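双腕セル製作 定例打合せ 議事録(11月分)

場所:共同工房Fladholm 奥の作業室
開始:19時10分 終了:21時05分
出席:Villa(進行)、Ng、大野、記録係
欠席:工藤(資料は事前に受領)
配布:配線図改訂版、部品表、アーム取付寸法メモ

1. 前回議事録の確認
修正なしで承認。前回の宿題のうち、電源ユニットの固定金具は未着手。担当をNgから大野へ変更した。

2. セル本体の製作状況
アルミフレームの直角出しは完了。対角寸法の差は許容内に収まった。三面の有孔パネルは現状の固定方法で当面運用する。ねじの緩みが出やすいのは左壁の上側で、増し締めを月例作業に加える。
後壁のフックレールは高さを変更しない。工具類をここに掛ける案が出たが、右アームの旋回範囲と重なるおそれがあり見送り。左壁のワイヤーバスケットについても同じ扱いとする。
アーム2本は前面レール上のプレートに取り付けた状態で、プレート間の寸法を再測定した。大野の測定値は図面と一致。右側のケーブルホースは肩関節を大きく振ったときに引っ張り気味になるため、余長を112 mm追加する。左側は現状のまま。

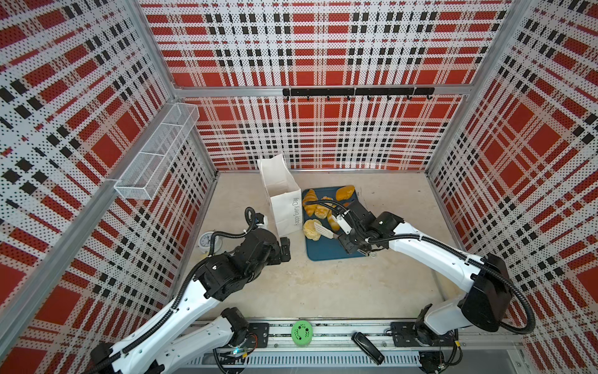 図1 右アームで白いスパチュラを把持、まな板上のパン類に当てた状態

スパチュラの把持姿勢についてNgより説明。柄を指の奥まで入れると先端の角度は安定するが、手首の可動域の端に近くなる。指先側で持つと可動域に余裕が出る代わりに、押し付けたときに柄が回る。折衷として、把持位置の基準線を柄に油性ペンで記入し、両条件を同じ回数ずつ試す。
まな板の位置ずれについては滑り止めシートを敷く案を採用。シートの厚み分、高さ方向の原点を取り直すこと。

3. 制御ソフト(Rukitden)
関節指令の周期を200 Hzに引き上げた版をVillaが試験中。ログ2268行を確認した範囲では取りこぼしはない。ただし両腕を同時に動かした記録が少なく、判断は次回に持ち越す。
停止ボタンの配線は図面と実物で線色が異なっていた。図面側を直す。停止後の復帰手順を紙で作業室に掲示する件は、工藤の案をそのまま採用した。

4. トングの把持
スパチュラ単体に続き、トング型の扱いを検討した。論点は次のとおり。
・金属アームが2本あり、グリッパの指でどこを挟むかによって先端の開き方が変わる。
・ヒンジ付近の留め具が閉じていると開かない。試行前の確認項目に入れる。
・先端がトレイの縁に乗った状態から掴むと、持ち上げの途中で姿勢が変わる可能性がある。

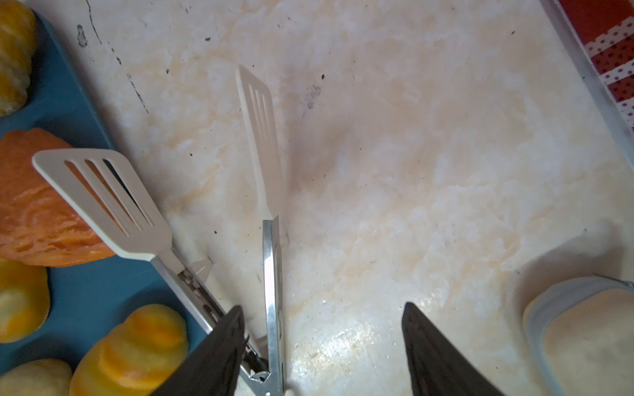
大野からは、トングを台に平置きした状態を標準の初期条件にしてはどうかとの提案があった。Villaは、実際の作業では置き方がばらつくため、標準条件とばらつき条件を分けて記録したいとの意見。後者を採り、試行表に「初期姿勢」の欄を設ける。
指のパッド材については、現行品で金属面に対する滑りがどの程度あるかを先に測る。Dresumの柔らかめのパッドへの交換はその結果を見て決める。交換した場合は指の開き幅の校正をやり直す必要があり、作業時間は半日を見込む。
台面の反射が手首カメラの画像に入る件。照明に拡散板を付けるか、露出を固定するかで意見が分かれた。費用のかからない露出固定を先に試す。

5. 試行記録の整理
これまでの試行は200件を超え、手書きの表では検索できなくなってきた。次回までに表計算へ移す。列の構成は、日時、使用アーム、対象物、初期姿勢、結果、備考とする。失敗の分類名が人によって違うので、Ngが用語の一覧を作る。「落下」と「滑り」の区別については今回決まらず。

6. 部品・費用
ケーブルホース、M4の六角穴付きボルト、滑り止めシートを発注する。ボルトは242本入りの在庫箱を工房から譲り受ける話があり、長さが合えば発注から外す。共用の卓上ボール盤は21時以降使用不可となった。穴あけは早い時間に済ませること。

7. 宿題
Villa:両腕同時動作のログ採取、露出固定の試験
Ng:把持位置の比較、分類用語の一覧
大野:電源ユニットの固定金具、ホースの余長追加
工藤:配線図の線色修正、復帰手順の掲示
記録係:試行表の移行、部品の発注

次回は同じ時間、同じ部屋。拡散板の件は露出固定の結果が出てから再度議題に載せる。

以上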